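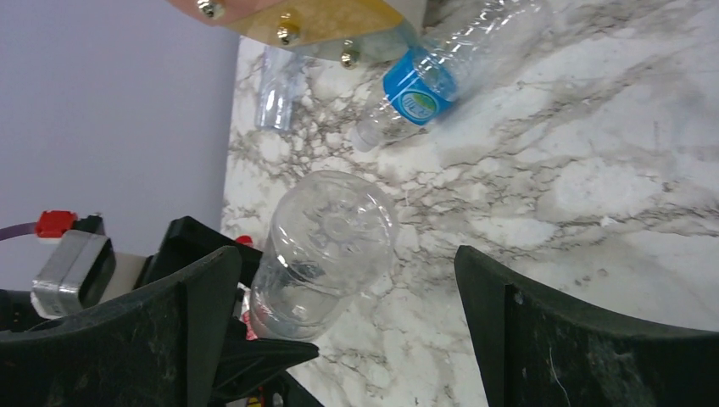 1/ Notes on PET bottle sorting, from the Mondach line trials. An optical sorter reads polymer and color from whatever surface faces the sensor. A clear water bottle with a blue label around its middle, like this one, leaves bare plastic above and below the label. That is usually enough for a correct read.

2/ Full-body sleeves are the harder case. Most are PVC, PETG or polystyrene. The sensor reads the sleeve first and the bottle gets ejected with the wrong material.

3/ We ran 313 sleeved bottles through the Escobedo line in March. Same belt speed, same lamp settings, 2 passes. About 100 went to the wrong bale on the first pass. The second pass recovered fewer than half of those. 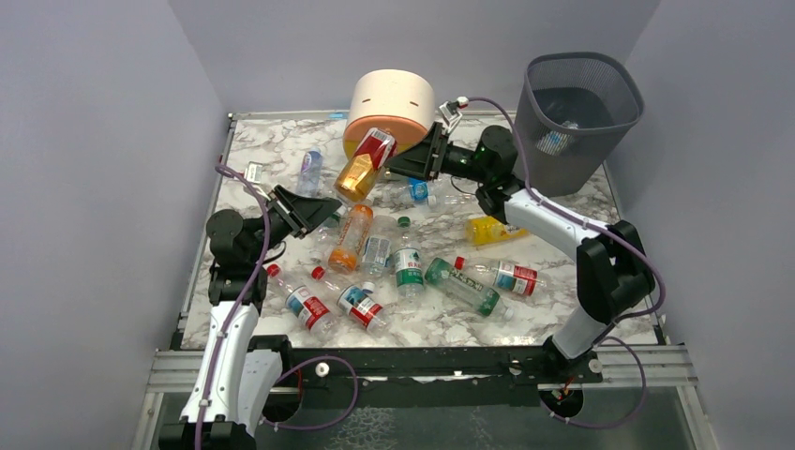 4/ Density. PET sinks in water, and so do PVC and PETG. Polyolefin sleeves float, so a sink-float tank pulls them off after grinding. Caps are polypropylene or polyethylene and float too – leave them on.

5/ Glue. Wrap labels are held by a strip of adhesive at the overlap. Wash-off grades let go in hot caustic. The cheaper grades stay on the flake and yellow it during extrusion.

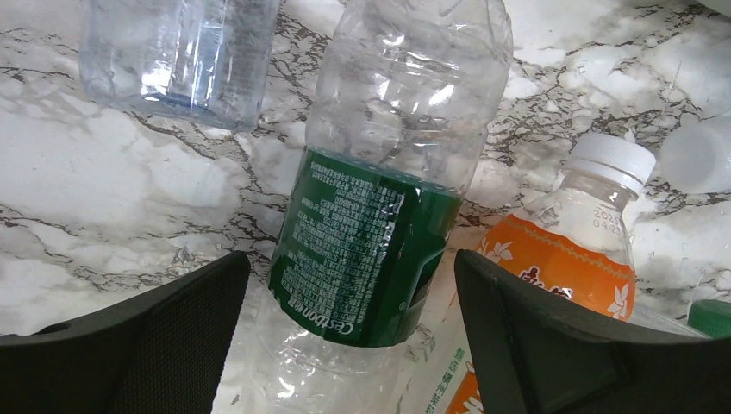
Should bottles be crushed before collection? Crush them lightly if your hauler accepts it. Fully flattened bottles travel with the paper on a disc screen and end up in the fiber bale.

6/ Liquid. Leftover drink adds weight to the bale and sugar to the wash water. Bredier deducts for moisture above 2 percent. Draining is enough, no need to rinse.

7/ Perforated sleeves help only if people tear them off. The Flelano sheet dated 11/5/21 lists them as "recyclable with sleeve removed" and gives no removal rate.

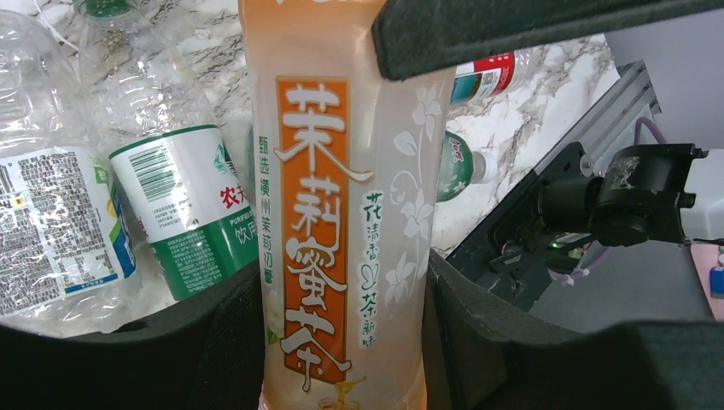

One reply asks whether a mechanical delabeler ahead of the sorter would fix all of this. It fixes part of it. Ours strips most sleeves from round bottles but does poorly on flattened ones, and it breaks some necks.

8/ Next set of runs is the delabeler at lower rotor speed. I will add the neck loss figures to this thread.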